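**Jarnirside reprint: worth it if you own the floppies?**

**inkwell_marge** (Jan 27, 2023)
So the Jarnirside collection is finally up for preorder, 300 pages in hardcover for $49, and I've gone back and forth all morning! I already have the 6 single issues, but they're getting fragile and I do love a big book in my lap.

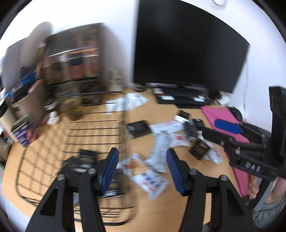

## Replies

**Codudgate**
Keep the singles, friend. They've recolored the whole thing, and the Pumphrey chapters lose all that lovely muddy green.

**gutterspace**
I have to disagree (fondly!) with Codudgate. The old printing was so dark I couldn't read half the lettering, and Elo's big speech on the bridge is finally legible. 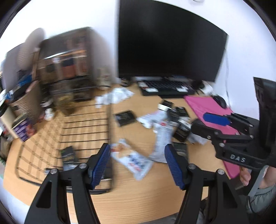

Plus there's the sketchbook section in the back, and I'd pay for that alone. They're only printing 800, so I wouldn't wait for June.

**Codudgate**
Legible, sure, but that bridge was supposed to be gloomy!

**inkwell_marge**
Well, you two are no help, bless you both. I ordered it. The singles are staying too.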